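Young Readers' Explainers

WHERE DOES CLOTH COME FROM?

Look at the sleeve of whatever you are wearing. If you have a magnifying glass, use it. You will see that cloth is made of threads, and that the threads go over and under each other, or loop through each other, in a pattern that repeats again and again.

People have been making cloth for many thousands of years. The oldest pieces have mostly rotted away, but tools for making cloth last longer, and so do the marks that cloth left in wet clay. From these we know that people were twisting plants into string long before anyone could write.

This explainer follows cloth from the start: fibre, then yarn, then fabric, then clothes.

What is a fibre?

A fibre is a very thin, hair-like strand. Some fibres come from plants, some come from animals, and some are made in factories.

Cotton grows on a bush. After the flower falls off, a green pod called a boll swells up. When it is ripe the boll splits open and there is white fluff inside, wrapped around the seeds. The fluff is the part we use. The seeds have to be pulled out first, and a machine called a gin does that.

Linen comes from a plant called flax, which has blue flowers. The fibres are inside the stalk. To get them out, the stalks are left damp until the woody part goes soft, and then they are dried, beaten and combed. It takes a lot of work, and it smells bad.

Wool is the coat of a sheep. It is cut off with clippers, usually once a year, and the sheep grows another one. A cut coat is called a fleece. It is greasy when it first comes off, and the grease (lanolin) is often saved and used in hand cream.

Silk comes from the silkworm, which is really a caterpillar. It spins a case around itself called a cocoon. One cocoon is a single thread that can be hundreds of metres long.

Polyester and nylon are made from oil. The oil is turned into plastic, the plastic is melted, and the melted plastic is pushed through tiny holes like water through a shower head. Each stream cools into a fibre.

From fibre to yarn

Pull a bit of cotton wool apart and it comes away easily. Now take another bit and twist it between your fingers while you pull. It gets longer and thinner, and it is much harder to break. The twist presses the fibres together so they grip one another.

That is spinning. For most of history it was done with a spindle, a stick with a weight on it that turns like a top. Later came the spinning wheel, and after that the spinning machine, which can twist hundreds of threads at the same time.

Before spinning, the fibres have to be brushed so they lie more or less the same way. This is called carding. Hand carders look like two flat dog brushes.

Two or more yarns can be twisted together to make a thicker one. This is called plying. If you have a ball of knitting wool at home, untwist the end and see how many strands it has.

Weaving

There are two main ways to turn yarn into cloth. The first is weaving.

A weaver uses a loom. One set of threads is stretched tight along the loom, and these are the warp. Another thread goes across them, over one and under the next, and this is the weft. When it gets to the edge it turns round and comes back.

Kagiso Oosthuizen weaves blankets on a wooden loom she calls the Mokoena, after the man who built it. It has 137 warp threads at the moment. Threading them takes her most of a morning, and if she puts one in the wrong place there is a line all the way down the blanket.

"You have to go back and find it," she says. "You can't leave it."

Over one, under one is called plain weave. Sheets and handkerchiefs are usually plain weave. If the weft goes over two and under two, and each row starts one thread along from the last, you get slanting lines. That is twill. Jeans are made of twill, and you can see the lines if you look closely.

Knitting

The second way is knitting. Knitted cloth can be made from one long yarn. The yarn is bent into a row of loops, and then a new row of loops is pulled through the first row, and so on.

Loops can open and close, so knitted cloth stretches. Most woven cloth hardly stretches at all unless there is something elastic in the yarn. T-shirts, socks and jumpers are knitted. Shirts with collars and buttons down the front are often woven.

Hand knitters use two needles. Knitting machines have one small hooked needle for every loop in the row, so a wide machine has a great many. The first knitting machine was built in England more than four hundred years ago and was used for stockings.

By changing the loops, a knitter can change the surface of the cloth. Ribbing has ridges that run up and down, which is why cuffs grip your wrists. Cable patterns look like ropes. Waffle knit has small raised bumps with hollows in between, in straight rows. The hollows hold air, and still air keeps you warm.

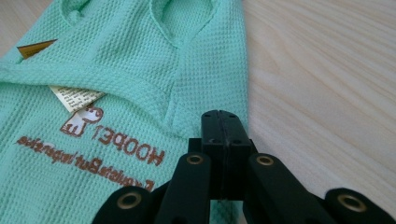
Issue 10, page 7

When clothes are sewn from several pieces, the rows in the knit may run one way on one piece and another way on the next. The pieces are called panels. The person who plans them draws each one on paper first, and this drawing is called a pattern. It has marks on it to show which way the cloth should lie.

Colour

Cloth can be dyed at any stage. You can dye the fibre, the yarn, the finished cloth or even the finished clothes.

The first dyes came from nature. Madder root gives red. Weld, a tall yellow weed, gives yellow. Woad and indigo give blue. Green was made by dyeing something yellow and then dyeing it blue on top.

Most dyes wash out unless something helps them stick. The helper is called a mordant. Alum, a kind of salt, is a common one.

In 1856 a student called William Perkin was trying to make a medicine and made a purple dye by accident. After that, chemists found many more colours, and most clothes today are coloured with dyes made in factories.

Maxence Sabatier mixes dyes for a small mill called Skavetti. He keeps a notebook with a snip of cloth stuck beside every recipe. He always checks a new colour by the window as well as under the lamp, as the same cloth can look different in each.

Cutting and sewing

In a clothes factory, cloth is spread out on a long table in many layers. The pattern pieces are laid out on top, as close together as they will go, so that less is wasted. Then a cutter goes through all the layers at once.

The pieces are sewn together by people using sewing machines. Each person often does one job, such as side seams or sleeves, and passes the work on. Knitted cloth needs a stitch that can stretch. If you turn a T-shirt inside out you will probably find seams with several threads looped over the edge. That is overlocking, and it also stops the edge from fraying.

What happens to old clothes?

Some are handed down or given to charity shops. Some are cut up for cleaning cloths. Some are shredded back into fibres, which can be spun again or used as stuffing. Shredded fibres are shorter than new ones, so they are often mixed with new fibre to make the yarn strong.

A lot of clothes are still thrown away. Mending a hole or sewing a button back on keeps them going for longer.

Try it: weave a mat

You will need a piece of stiff card, a ruler, scissors, wool and sticky tape.

1. Cut small slits along the top and bottom of the card, 5 mm apart. You need an odd number of slits, and the same number at each end.
2. Tape the end of your wool to the back. Wind it up and down the front through the slits until they are all used. Tape the other end. This is your warp.
3. Wrap a small piece of tape around the end of another length of wool, to make it stiff.
4. Go over one, under one, all the way across. Turn round and come back, going over the threads you went under before.
5. Push each row down with your fingers or a fork.
6. When you are near the top, lift the loops off the card. Tuck in the loose ends.

Do not pull the weft tight when you turn round, or the mat will get thin in the middle.

Words to know

Boll: the seed pod of a cotton plant.
Carding: brushing fibres before spinning.
Fleece: the coat cut from one sheep.
Mordant: something that helps dye stick to cloth.
Ply: to twist yarns together.
Warp: the threads stretched along a loom.
Weft: the thread that goes across.

Words by Chantelle Mthembu. Checked by Hamish Prendergast.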